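Nesham Workshop Group
Minutes of the January meeting, upkeep of the two-armed table robot
Held Jan 29, 2024, in the Plevstead room

1. Minutes of the last meeting
Agreed with one change. Under item 4, "left elbow cover" should read "left wrist cover". The elbow cover has never been off and we would like to keep it that way.

2. State of the machine
Very good news to start with. The robot has now run 342 hours since the rebuild and both arms are holding their zero positions from one morning to the next, with no nudging needed. In December the left arm was coming up a little low after every cold start and we had all got used to correcting it by hand. The cure was the shoulder mounting bolts, which had been tightened in the wrong order. Slackened, done again crosswise, checked the next day, checked again a week later -- no drift. The meeting was delighted, and there was a short round of applause for a torque wrench.

The log sheet for the bolts is in the front of the blue binder. Anyone who takes the shoulder cover off must sign it.

3. Left hand
The fingers were closing unevenly on thin-walled things, with the first finger arriving early and the others catching up. The tendon tension was reset on all of them and the closing speed was brought down for the last part of the travel. Paper cups are the test we care about most, as they show a heavy grip straight away. The group would like the slower closing kept as the normal setting for cups, with the old speed kept under its own name for bottles and boxes.

There was a good discussion of whether to grip the cup by the rim or around the body. Both have supporters. Around the body stays the default for now, and the rim grip will be tried when the new fingertip pads come in from Kemeys.

Action: write the two closing speeds onto the card taped inside the cabinet door.

4. Right hand
Nothing wrong with it, and we want that recorded, as the right hand only gets into these minutes when it is in trouble. The thumb was stiff at the beginning of the month. It was cleaned at the base joint, given a very small amount of the light grease, and worked through its range by hand with the power off. It now moves as freely as the left.

The open, fingers-up pose is to be the waiting pose for whichever hand is not working. It keeps the fingertips off the felt, and it makes a hand that has stopped responding easy to spot from across the room.

5. Cables
The outside cable on the left forearm was discussed at length. It has to have enough slack for the wrist to turn fully, but in the old routing the loop could catch on the elbow when the arm folded in. The new routing gives a smaller loop. It was cycled 800 times at the wrist without snagging, and the jacket showed no wear when we looked at it under the lamp afterward. Really pleasing work, done with two clips and a length of sleeve we already had.

The gray cable by the base is next. It hangs freely at the moment and the meeting would like it tied back so that a foot cannot find it. Leave enough length for the base to be pulled forward for service.

Action: tie back the gray cable and check that the base still rolls out.

6. Table and layout
The felt stays. It was put down as a trial but it keeps things from sliding when a finger brushes them, and it has cut down the glare that was upsetting the head camera. It does collect fluff, and fluff gets into the finger joints, so it must be brushed before the first run of the day and again at lunch. Use the soft brush and not the vacuum nozzle, which has already pulled up one corner.

The folding divider also stays. It gives the camera a plain backdrop and stops people walking behind the table during a run. Please put it back on its floor marks if you move it.

The set of objects for the after-service check was agreed as cups on saucers, a box, a foil pouch, a coaster and a drink bottle laid on its side. The bottle is the hard one, as it likes to roll away from the fingers. Start with the cups and leave the bottle until the end. New cups each time, please. A cup that has been squeezed once tells you very little the second time.

7. Calibration after service
The routine now takes 8 minutes from power on, which is a big improvement. The order is: arms to home, hands open, hands closed, camera to table, then one cup with each hand. If the camera step fails, repeat it once with the blinds down before calling anyone. Most of the failures this month were sunlight.

Tevitz has asked for a copy of the routine for its own bench. The meeting was happy to share it, with the note about the blinds included.

8. Spares
One set of tendons in stock, and we need a second. Fingertip pads are on order. The box of wrist screws has been found (behind the kettle) and relabeled.

Action: order tendons before the end of the week.

9. Any other business
A request to run the robot at the open afternoon was warmly received. It will go ahead if the gray cable is done by then.

The next meeting will be in the same room, with the robot running if at all possible.

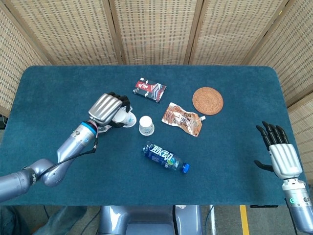

Left hand on a paper cup, right hand in the waiting pose (items 3 and 4).

Recent minutes and notes
Shoulder bolts: tightening order and log sheet
Fingertip pads from Kemeys, notes on fitting
Brushing and care of table felt
Plevstead room: booking and keys

This site uses cookies to remember your settings. By continuing to browse you agree to their use. Accept | Manage settings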